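Why Are Chip Bags So Full of Air?

You open a bag of potato chips, you look inside, and half of the bag is empty. Did somebody eat your chips already? Did the factory forget to fill it? Many children ask this, and many grown-ups also complain about it. Let us look at what is in that empty part and what it does there.

First, it is not normal air

The air in your room is a mix of gases. The two biggest parts of this mix are nitrogen and oxygen. Nitrogen is a very calm gas. It does almost nothing with your food. Oxygen is more lively. It likes to join with other things and change them. When you cut an apple and the white part becomes brown, oxygen has a part in it.

Chips are cooked in oil, so they have a lot of fat in them. When oxygen meets fat for a long time, the fat begins to taste bad. We call this rancid. It smells a little like old paint or crayons. To stop this, the factory blows the oxygen out of the bag and puts nitrogen in. You can not see it, and you can not smell it. You breathe it all day long, so it is safe to have near your food.

Second, it is a pillow

A potato chip is thin and dry, and it breaks very easily. Before it comes to you it must travel in a box, in a truck, and over bumpy roads. If the bag were flat, the chips would be pressed from all sides and you would get crumbs. The gas pushes the walls of the bag outward, and the chips lie inside as if they had a pillow around them.

There is also another thing. When the bag is filled, the chips fall in any direction and make a high, loose pile. During the trip they shake and slide closer together, so the pile gets lower. The bag looks emptier than before, but it holds the same amount of food. The number to trust is the weight printed on the bag, and not the size of the bag.

What is the bag made of?

It looks like one thin sheet, but it is usually several layers stuck together. Many bags have a layer of plastic with a very, very thin coat of aluminum on it. This is why the inside is often shiny like a mirror. The shiny coat keeps out light, oxygen and water from the air. Water is a problem too - it makes chips soft. A chip that has been in an open bowl overnight bends a little before it breaks, and this is because it drank water from the air.

The mountain bag

In the town of Hovland, where I spent a winter, there is a bus that goes up to a village called Fleler. I took a bag of Sasico paprika chips with me in January. The road climbs 705 meters. At the top my bag was round and hard like a small ball! High up, the air outside is thinner and pushes less on the bag. The gas inside can then push the walls out more. When I came down again, the bag became soft like before. 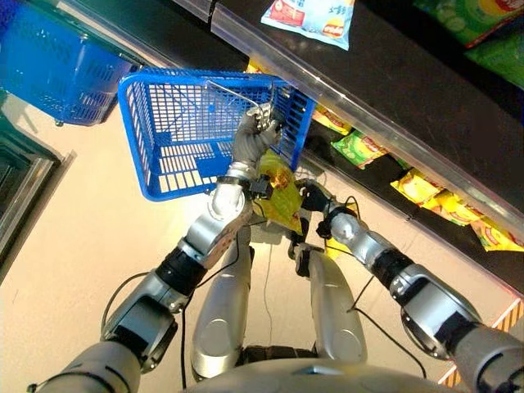 Jana Wunderlich wrote to us after reading the part about the mountain: my daughter wants to know if a bag can burst from this. We drove over a pass and she held her popcorn the whole way with her fingers in her ears, or at least one finger.

Yes, Jana, it can happen, if the mountain is high enough and the seam of the bag is weak. Most bags are strong enough for a normal road, and they only look funny. An airplane does the same to them, because the air in the cabin is thinner than on the ground.

Try it at home

You need 2 small bowls, 8 chips, a piece of plastic wrap and one grown-up who will not eat the chips.

Put four chips in each bowl. Cover one bowl tightly with the plastic wrap and leave the other one open. Wait until the next day. Then break a chip from each bowl close to your ear. Which one makes the louder crack? If you live in a dry place, you may need to wait one more day. You can also put the open bowl in the bathroom while somebody takes a shower - this goes faster, but please do not eat these chips afterward.

Write down what you heard, and draw both bowls next to it.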